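Ebook edition of the Lovstead trilogy – missing text in book 3?

Reading time: 3 minutes

Posted 19 November 2024 by eltwood_reader

I bought the EPUB of the third Lovstead book in April and have only now reached the end. Chapter 22 stops in mid-paragraph, and the next file begins with the appendix. The reader reports 3225 locations. Is the hardback any longer at that point?

diltmont
The hardback has a further scene between Srour and the magistrate, ending on page 224. Your file is the first upload. Delete it from the device and download it again.

eltwood_reader
Done. Same location count, same ending.

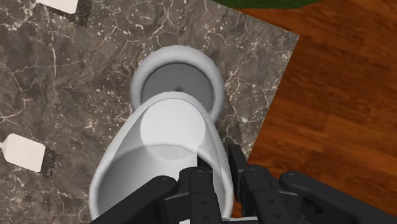
Veronika Kozma
I don't think it is a faulty file. The magistrate scene was added for the hardback and the ebook was set from the earlier proof. Compare the copyright pages – mine differ.

diltmont
That doesn't explain a paragraph with no full stop. Proofs have errors, but they don't usually lose half a sentence.

Veronika Kozma
They do if the cut was made by hand. The scene adds little to the plot in any case.

diltmont
Disagree. Without it Srour's confession in the appendix has no cause.

eltwood_reader
Copyright pages do differ. I have written to the publisher and asked for the corrected text.

We use cookies to remember your login. Accept | Settings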